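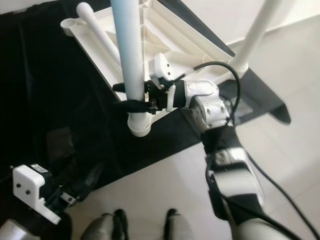 I have been meaning to write about moving house ever since we left Kellmont, and now that we've been in Mustden for 16 weeks I suppose I can't put it off any longer. People kept telling me it would be the packing that finished us, but I rather enjoyed the packing (all those cups I'd forgotten we owned!). It was the arriving I found hard. You sit down on the first evening with your toast and every noise is a strange one, and you can't for the life of you remember which switch does the landing.

My sister Manon says it takes four seasons before a house lets you in, and she has moved often enough to know. 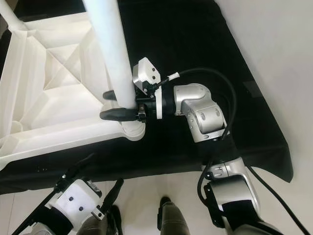 What helped me most was doing small, dull things at the same time each day. I walk to the baker's on Sawatzky Lane before breakfast, and I say good morning to the same spaniel, and by April the lady behind the counter had started putting a seeded loaf by for me, which nearly made me cry. The garden is still a jungle and there are four boxes in the back bedroom I haven't dared open, but I know which stair creaks now, and I've stopped reaching for the old light switch.

Posted in: Home & Hearth, Rambles
18/06/2018
Print this post | E-mail to a friend

3 comments

Manon MacDonald
It was three seasons I said, but never mind. Open those boxes!

Jean
We moved last spring and I still drive towards the old place when I'm tired.

Petal
Lovely to have you back writing, I've missed these x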